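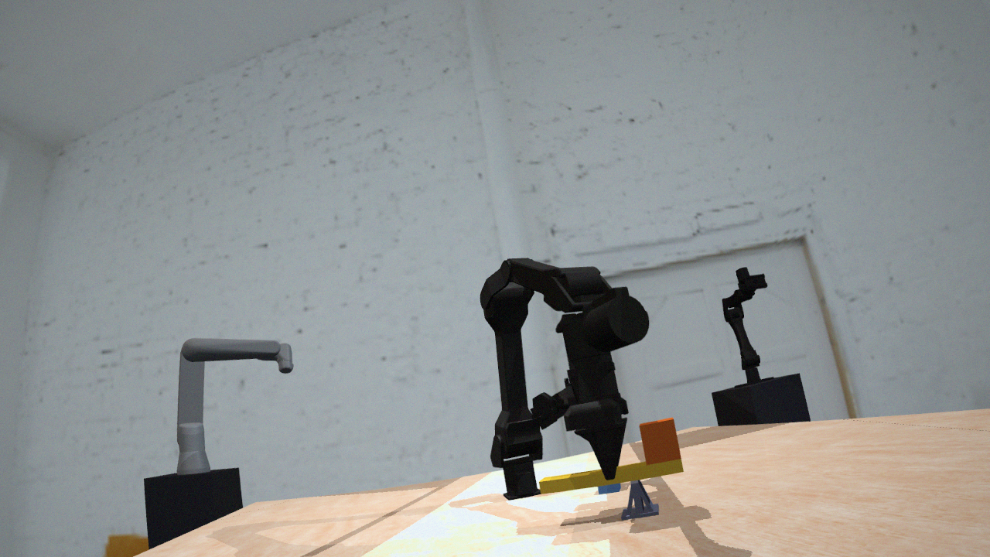

Ticket 294: tip contact force differs between the Fulari and Salian controllers on the lever task. Opened in April against the simulation build, after the same press command gave two different results depending on which controller was loaded. Arm model, timestep and start pose were the same for both. The press point is the near end of the yellow plank, with the gripper pointing straight down and the orange block upright on the far end as the load. Expected result is a steady push that raises the block end. With Salian loaded, the tip chatters on contact and the plank slides on its stand.

Status: fixed, waiting on merge
Component: arm controller, contact settings
Severity: 3

09:10 Reproduced. Salian fails in 9 episodes out of the first batch, always within a second of contact. Fulari does not fail with the same seeds.

09:45 Swapped the Nandach gripper model for the older Atness one and left Salian loaded. Chatter is still there. Gripper geometry ruled out, Nandach restored.

10:30 Checked friction between plank and stand. Values match the config for both controllers. Raising friction hides the sliding but the tip still bounces, so the change was backed out.

11:20 Logged commanded and measured tip height. Salian keeps driving toward the target height after contact and overshoots, then corrects too hard. Its vertical stiffness is set to 294 in the config. Fulari reads 205 from its own defaults file and ignores the shared value.

13:05 Set Salian to 205 and reran the batch. No chatter and no sliding. Force traces from the two controllers now overlap, apart from a short spike at first touch with Salian.

14:15 Spike traced to approach speed. Salian does not slow down before contact unless the guarded move flag is on. Flag was off in the task file. Turned on, spike gone.

Changes made: stiffness moved into the shared config at 205, Fulari override removed, guarded move on by default for press tasks.

Still open: earlier comparison results for Salian were taken with the wrong stiffness and should be rerun before they go in the table. Moved to a separate ticket. The other two arms in the room were not commanded in any of these runs.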